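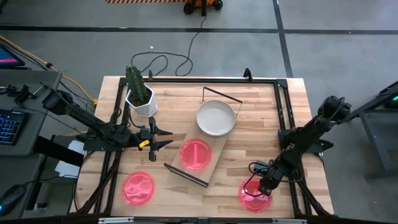 Tablero de trabajo Graston, madera clara de listones

Llevamos tiempo queriendo tener en el catálogo una superficie como esta, y por fin ha llegado. El Graston es un tablero de listones de madera rubia, de los de carnicero de toda la vida, pensado para mesas de taller, aulas de ciencias y rincones de prácticas donde se trabaja con placas de Petri, cuencos y material pequeño. ¡Es una gozada apoyar las manos en él!

Lo que más nos gusta es el tono. Sobre una madera así de clara, un agar rosa salta a la vista, y las estrías de la siembra se siguen sin forzar los ojos. Quien haya pasado una tarde entera buscando una línea pálida en una placa sobre una encimera oscura sabrá de qué hablamos.

Qué incluye

Tablero Graston de listones encolados, lijado y con una primera mano de aceite.
Tabla auxiliar rectangular, de madera algo más clara que la del tablero. Va suelta, así que se puede girar, poner en diagonal o quitar del todo.
Bote de aceite Poterel para el mantenimiento, suficiente para 5 aplicaciones.
Paño de algodón y hoja de cuidados.

Las placas, el cuenco y la maceta con el cactus no van incluidos (nos lo preguntan mucho por el cactus, que es artificial y tiene sus admiradores).

Montaje

El tablero se sirve sin estructura. Encaja muy bien dentro de un marco de perfil de aluminio y también se puede atornillar a unas patas de banco corrientes. Los taladros vienen sin hacer: cada mesa es un mundo y preferimos que los marque usted con el marco delante.

Cuidados

Pase un paño húmedo después de cada sesión y seque enseguida. La madera es porosa, incluso aceitada, y no sustituye a una superficie estéril: para siembras que lo exijan, trabaje sobre bandeja o dentro de cabina. Las manchas de colorante salen casi siempre con un lijado fino en el sentido de la veta y otra capa de aceite. Nada de lejía, por favor, que deja cercos.

Carga repartida: hasta 680 kg sobre estructura rígida.
Acabado: aceite mate, color natural.
Referencia: 2363.
Plazo de preparación: 7 días laborables.

Opinión de un cliente

«Lo monté en el aula de prácticas y los alumnos se pelean por esa mesa. La tabla suelta me parecía un adorno y ahora la uso a diario para llevar las placas de un lado a otro. Le pondría un canto un poco más redondeado.» Levente Vida

El canto redondeado está en camino: el taller Gulyás ya prepara una versión con ese remate, y confiamos en tenerla en junio. Si prefiere esperarla, escríbanos y le avisamos en cuanto entre en el almacén.

También en esta serie: soporte mural Elusitz y aceite Poterel en formato grande.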